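Wendano chore automation: frequently asked questions
Last revised 2026-09-03

Can a machine do household chores yet?
Some of them, slowly. Rigid objects of known size are handled well. Cloth, film and anything tangled are still unreliable. Our shop-floor results follow the same split.

Why are plastic bags listed as a separate task?
A bag has no fixed shape. It folds differently each time it is touched, and thin film reflects light and lets the background show through, which confuses depth estimates. The planner cannot work from a stored model as it does with a box or a bottle. 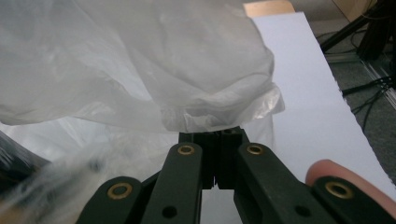

Grip point matters more than grip force. Gathered film gives two fingers something to close on, whereas a single flat layer tends to slide out or tear. Ridged fingertips help with the first problem and do nothing for the second.

How many demonstrations does the bag task use?
The current set holds 3040, recorded in Ostville and Zokusau. Of these, 1931 passed review. Rejected ones mostly have the grip point hidden by film during the approach.

What counts as a success?
The bag is lifted, moved and released in the target area within 80 seconds. The policy is allowed 3 attempts at the grasp. A torn bag is a failure even if it reaches the target.

Does it tie bags or open new ones?
No. Opening needs two layers separated, and we have no dependable method. Tying has not been attempted.

Who maintains the task definitions?
Aiguo Jiang for household tasks, Qiuyue Kang for shop-floor tasks. Corrections should quote the task name and the revision date of this page.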